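Holding the set: Daithí Hayes on boiled sugar, damp air and fudge that stays smooth

Tuesday, February 10, 2026
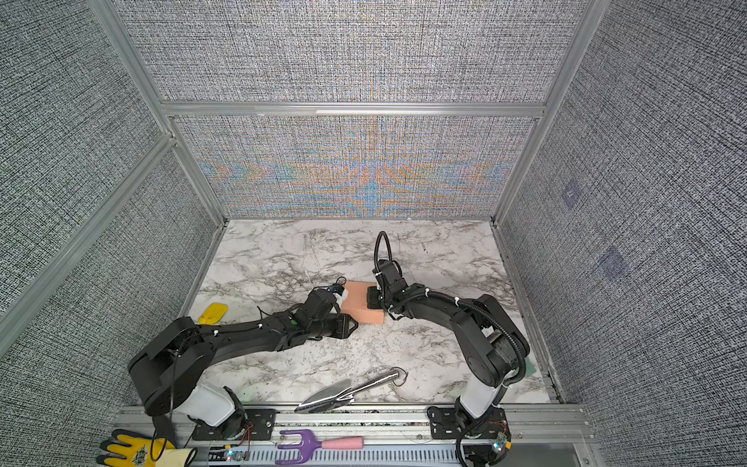
Two black arms over a white marble-patterned tabletop.

Daithí Hayes has made confectionery in Sirkdale since he left catering college, and for most of that time he has kept a notebook of every batch. The current volume covers fudge, soft caramel and a cinder toffee that he sells under the Plillby name. It opens at batch 1437. Each entry gives the weight of the sugar, the final temperature, the humidity in the room and a short remark on texture. Many of the remarks are one word long.

"Grainy is the word that turns up most," he says. "If you read back through the grainy ones you find the same few faults. The syrup wasn't fully dissolved before it boiled, or it was stirred too hot, or somebody scraped the pan."

Scraping the pan is a subject he returns to several times. Undissolved crystals cling to the sides above the level of the syrup, and when the last of the mixture is scraped out they go with it. One crystal is enough to start others. His practice is to pour and let the pan drain for a few seconds, then put whatever remains in a separate dish. It is perfectly edible and it goes home with him.

His basic fudge uses 450 g of granulated sugar, 300 ml of double cream, 100 g of butter and a tablespoon of glucose syrup. The glucose gets in the way of the sucrose as it tries to crystallise, and he regards it as the most useful thing a home cook can add. Golden syrup does a similar job but brings its own flavour. He does not use honey in fudge.

"People double the glucose when they've had one bad batch," he says. "Then it won't set and they blame the thermometer. A tablespoon is plenty for that weight of sugar."

The sugar, cream, butter and glucose go into the pan together over a low heat and are stirred until no grit can be felt under the spoon. Only then does he raise the heat. He boils to 115°C for a soft fudge and 116°C for one that has to be cut cleanly and posted. He is firm that the difference of one degree can be tasted, although he concedes that many domestic thermometers cannot measure it. He checks his own in boiling water at the start of each week and writes the error on a strip of tape stuck to the handle. In January it was reading a degree low.

After that comes the cooling, and he thinks most recipes hurry it. The pan comes off the heat and is left alone until it reaches 50°C. Beating at 90°C produces a few large crystals, which the tongue reads as sand. Beating at 50°C produces a great many small ones, which it reads as smooth. In a heavy pan the wait can be the better part of an hour.

"You leave it," he says. "You don't tilt it to have a look. You don't put the vanilla in and give it a little stir. Put the vanilla on top and leave it sitting there until you're ready to beat."

The beating is done with a wooden spoon for small batches. The mixture thickens, loses its gloss and begins to hold a trail, and it should go into the lined tin at that point. Wait another half minute and it will set in the pan. If it does, he adds two tablespoons of cream, warms it very gently and starts again from the dissolving stage. The second attempt is usually a little darker and he has no objection to that.

Caramel is a different problem. Here no crystals are wanted at all, so there is more glucose in the recipe and no beating. He makes a dry caramel first, melting the sugar by itself in three additions, and brings it to the colour of strong tea. Warm cream is added in a thin stream. Cold cream works but spits more and can seize the sugar into a lump, which then has to be melted out. The whole is boiled to 120°C for a caramel that can be wrapped and 118°C for one that is going to be dipped in chocolate.

Salt is added at the end. He uses fine sea salt at one per cent of the finished weight and thinks the large flakes on top are mostly for show — they draw moisture from the air and leave a wet ring by the following day.

Humidity takes up a good part of the notebook. Boiled sugar takes water from the air from the moment it is turned out, and on a wet day a tray of cinder toffee can be tacky before it has been broken up. He puts off cinder toffee if the reading in the room is above 60 per cent. Fudge and soft caramel are less fussy. On borderline days he boils the toffee one degree higher, to 151°C, and packs it as soon as it is cool enough to handle.

For the same reason nothing made of sugar goes in his fridge. Fudge keeps for three weeks at room temperature in a tin with greaseproof paper between the layers. Caramels are wrapped singly in waxed paper. Toffee goes into an airtight jar.

Asked about equipment, he gives a short list. A pan with a thick base and twice the volume of the ingredients, as cream rises a long way. A probe thermometer that clips to the side. A straight-sided metal tin, 20 cm square for the quantities above. He has used a Graver pan for years and says that any pan of similar weight would do. Silicone spatulas he keeps for cold work.

He is less certain about flavourings. Ground spices go in with the sugar. Oils and essences go in late, off the heat. Whisky can be used, but it needs to replace some of the cream and the boil then takes longer. Fresh fruit he has largely given up on. A raspberry fudge took up eleven pages of the previous notebook and was never sold. Freeze-dried powder gave a better result, folded in during the last few strokes of the beating.

The one recipe he will not discuss in detail is the Nikolaidis bar, a layered piece of sesame brittle and soft caramel that he makes for the shop in winter. He will say that the sesame is toasted separately, that the brittle is rolled while it is still pliable, and that the caramel between the layers is taken to 119°C.

"At 118 it creeps out of the sides," he says. "At 120 the brittle breaks before the caramel does, and you get a mouthful of one and then the other."

The next page of the notebook has been ruled up for a coffee fudge. The temperature column is already filled in, in pencil.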